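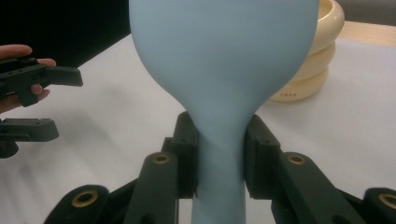 Narrow-necked vase has a cloudy line inside, is there any saving it?

Posted by giltness_gardens in Home > Cleaning > Glass and Ceramics

Hello everyone, I have been reading this board for ages and finally have something to ask. I have a tall vase from Kinow (the shop, not the website, which I understand is a different company now) with a round body and a neck so skinny that I can't get more than two fingers into it. It was a housewarming present from my sister and I use it constantly, mostly for tulips in April and then whatever is coming up along the fence after that.

Over the winter I left some eucalyptus in it for far too long. When I finally poured out the water there was a whitish ring right where the body begins to widen, and a smell I would rather not describe. I've gotten rid of the smell with dish soap and hot water, but the ring is still there. A bottle brush goes down the neck fine and then just waves at the walls without touching them.

Our water is very hard, if that matters. The last report from the town had us well up at the top of the chart, and my kettle looks like the inside of a cave. I don't want to use anything that would be bad for flowers afterward, and I'd really like not to scratch it. Has anyone had luck with one of these? I also have a glass decanter in nearly the same shape with nearly the same problem, so if the method works on both, so much the better.

Thank you in advance, and sorry this is so long!

teapot_and_trowel
Member, 2,462 posts

Oh, I feel for you, I have done this very thing with eucalyptus and it's miserable stuff once it gets going. Good news is that a ring like yours in a hard water town is nearly always lime, and lime gives up easily if you're patient with it.

Warm up enough plain white vinegar to fill the vase past the ring. Warm, please, like bath water! I once poured it in nearly boiling and heard a little tick, and that was the end of a very nice bud vase. Fill it, put a saucer over the top, and go do something else. Overnight is fine. If the ring is thick, I leave it for 48 hours and give it a swirl whenever I walk past.

After that comes the part I enjoy. Pour out most of the vinegar, leaving an inch or so in the bottom, and add a small handful of uncooked rice. Cover the opening with your palm and swirl it round and round, tipping the vase so the rice travels up over the ring. It does what your brush can't. Hold it by the body with one hand and support the bottom with the other, and do it over a folded towel in the sink. Then rinse until the rice is all gone, which takes longer than you would think, as there are always a few grains that want to stay.

For the decanter, same thing, only I would rinse it twice as much if anybody is going to drink out of it. Some people swear by those tiny steel cleaning beads and they do work nicely on glass. I wouldn't put them in anything with a soft glaze until I'd tried them somewhere it wouldn't show.

Drying is the other half of it. Stand it upside down in a deep pitcher padded with a dish cloth, so it leans a bit and the air can get in. If you leave water sitting in the bottom you'll have a new ring by next month, and then you'll be back here visiting with us again (which would be lovely, but still).

mac_from_up_the_hill
New member

denture tablets. 2 of them, warm water, leave it till morning. done

GurkiaHouseplants
Member, 2,000 posts

Both of the above are good and I'd add a couple of things from the flower side, having kept the buckets clean at the Mac Giolla market stall for more summers than I care to add up.

First, check whether your ring is lime or slime. Wrap a bit of cloth around the end of a wooden spoon handle, or a chopstick if that's all that will fit, and rub at it. If it feels slick and some of it comes off on the cloth, it's plant gunk, and vinegar alone will be slow going. A spoonful of baking soda with hot tap water and the rice trick will do more for you. If it feels gritty and stays put, do what teapot said.

Second, vinegar won't hurt your next flowers so long as you rinse well. I'd be more careful about bleach. We used a weak mix of it on the plastic buckets, but never right after vinegar, and please don't ever put the two in together, because the fumes are nasty.

Third, strip every leaf that would sit below the water line. With a skinny neck people tend to cram the stems in, leaves and all, and the leaves are what rot. Fewer stems looks nicer in that shape anyway, in my opinion. Three tulips, change the water every other day, and you may never see that ring again.

If it still looks cloudy after all this, and the cloudiness shows up again as soon as the vase is dry, the surface may be etched, and I'm sorry to say there's no cleaning that off. It will hold flowers just as well, though. I have one like that on my kitchen windowsill with dried grasses in it and I'm very fond of it.

giltness_gardens

Thank you all so much! I did the cloth test and it was gritty, so the vinegar is in now with a saucer on top. I'll try the tablets on the decanter and report back on both.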